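Right, a thread on giving a heart tablet to an elderly dog who hates tablets. Long one, sorry, get a cuppa.

1/ Our old girl is 12 and went on Nallex in January. Half a tablet, 2 times a day, for life. The vet in Hotholm was lovely about it and made it sound like a piece of cake.

2/ It was a piece of cheese, for the first week. Then she worked out how to eat the cheese and park the tablet behind the couch. I found a whole little colony back there when I vacuumed!! 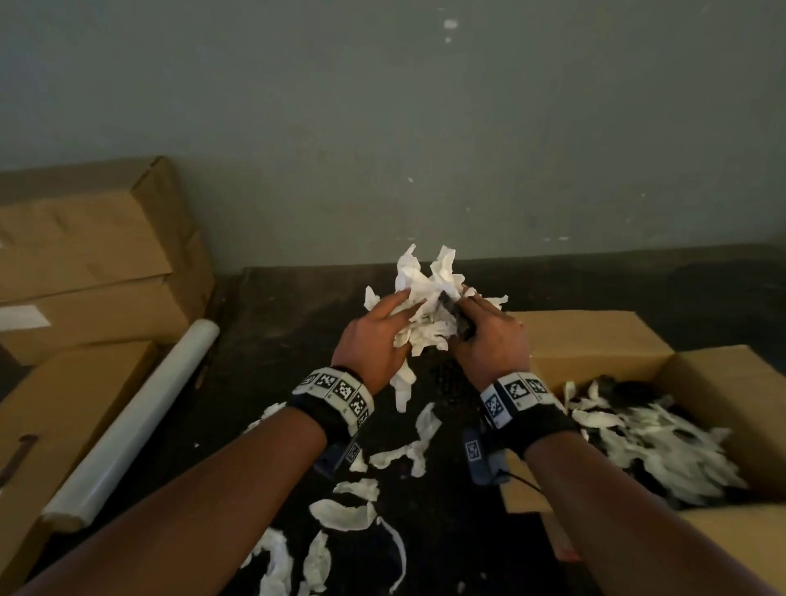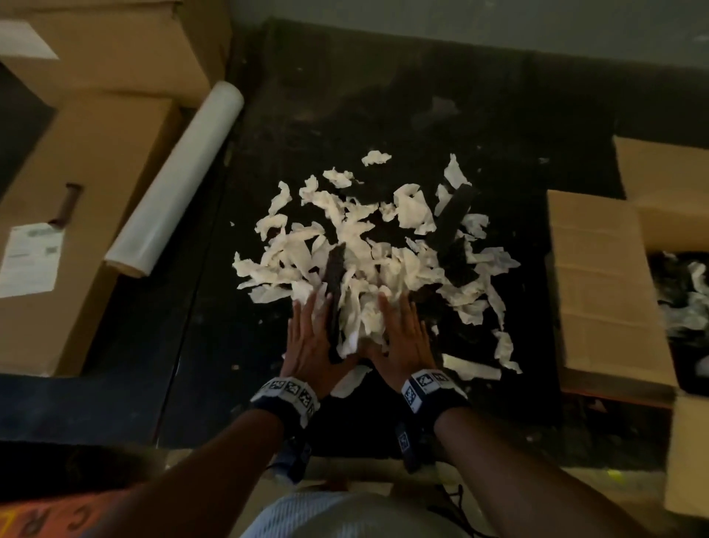 hands and crumpled white paper, all three of these
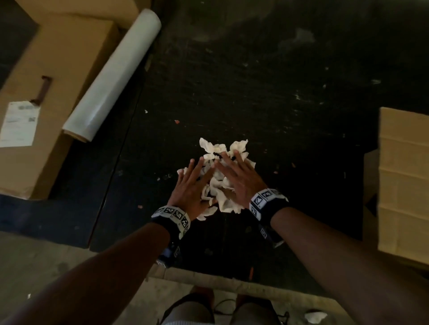 3/ So we moved on to peanut butter (check the label for xylitol, please, it's really dangerous for dogs). Worked for a fortnight, then she started licking around it. Next was liverwurst. I can't stand the smell of liverwurst but she thinks it's Christmas, so liverwurst it is.

4/ Don't do what I did and crush the thing into dinner without ringing first. Some tablets are fine crushed and some really aren't, and if they leave half their tea you've got no idea how much went in. The clinic nurse was very patient with me on the phone.

5/ Cost! I was buying a small box at the counter every time like a mug. Asked for a written script and got a tub of 180 from Mustov, the online pharmacy, and it came out heaps cheaper per tablet even after postage. Your vet might charge for the script, mine did, still worth it.

6/ Store it somewhere cool and dry and well up high. I had ours on the laundry windowsill, which gets the full arvo sun. It's in the hall cupboard now, next to the worming stuff.

7/ I also keep a tick sheet on the fridge, morning and night. We had one evening where two of us both gave it and I rang the after-hours line at Montes in a complete flap. They asked her weight and the strength, told me what to watch for and to skip the next one. She slept through the lot, snoring.

8/ Recheck and bloods are next week. If anyone's got a tablet trick that doesn't involve liverwurst, my replies are open and my fridge stinks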